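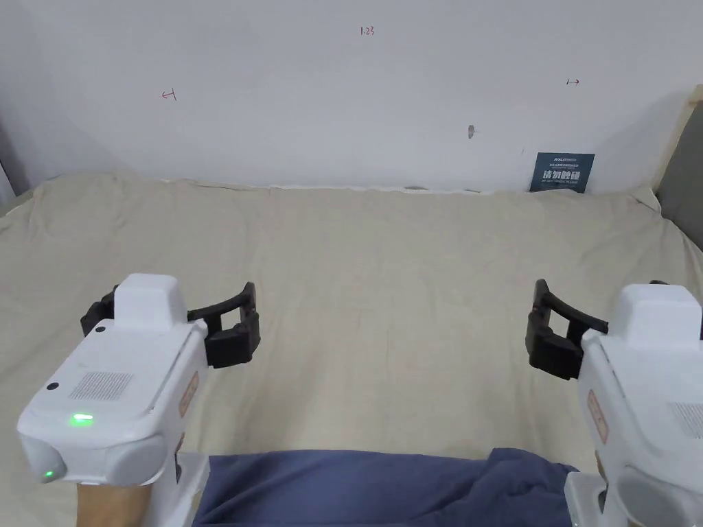

Can the relay bike keep its old chain for the January race? Measured past the 0.75 mark in three spots, so it gets a new one, and the cassette comes off at the same time.

23 December 2021

Relay bike (the Gilov, Ditte's). Computer reads 3656 km on this chain. She said "hardly ridden", ha. Cleaned everything first, two rounds of degreaser, black muck out of the jockey wheels for ages. Lower jockey wheel has side play. Upper ok.

Small ring 39 teeth, still square, keep. Big ring a bit hooked on the drive side of the ramps but will go one more season if Svend doesn't cross-chain it like last year. Told him. Will tell him agian.

Front brake rubbing after the wheel swap — caliper was off center, the pads fine. Recentered, torqued, spun. Quiet now.
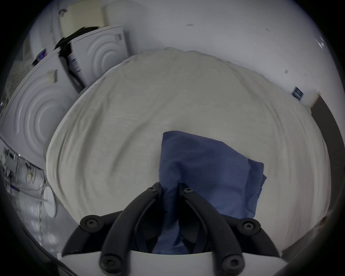 Rear derailleur after that. Hanger slightly bent inward, gauge showed it at the 6 o'clock position only. Straightened, checked twice, left it alone. Indexing took four goes. Cable housing under the bar tape is kinked near the shifter, so it drags going to the small cogs. New inner only for now, the tape stays till Borghild gets the blue Bunex rolls in.

Tires: Chala front and rear, sealant was dried to a skin in the rear. Peeled it out, refilled, held overnight on the hook. Front lost a little, soapy water showed bubbles at the valve base. Tightened the nut by hand. Look again tomorow.

Saddle: Tarek wants it lower for the run-out practice, Ditte wants it where it was. Her bike, her leg of the relay. Marked her height on the post with paint pen, 177 mm on my stick from the clamp, and wrote it on the card too.
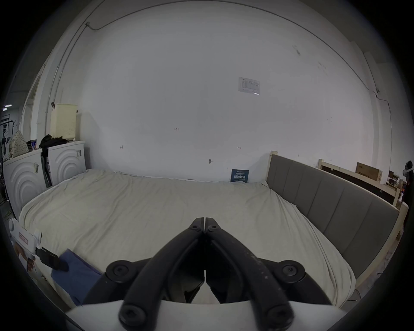
Gripper fingertips together, pale fitted sheet behind.

Still to do
chain — Pratotard or whatever Dilek has in the drawer, count links against the old one
lower jockey wheel
bottle cage bolt, stripped, drill it?
ask Svend if number 39 is ours again, need to cut the seatpost tag

Torque wrench reads low at the bottom end. Used the small one for the stem. Don't lend it out.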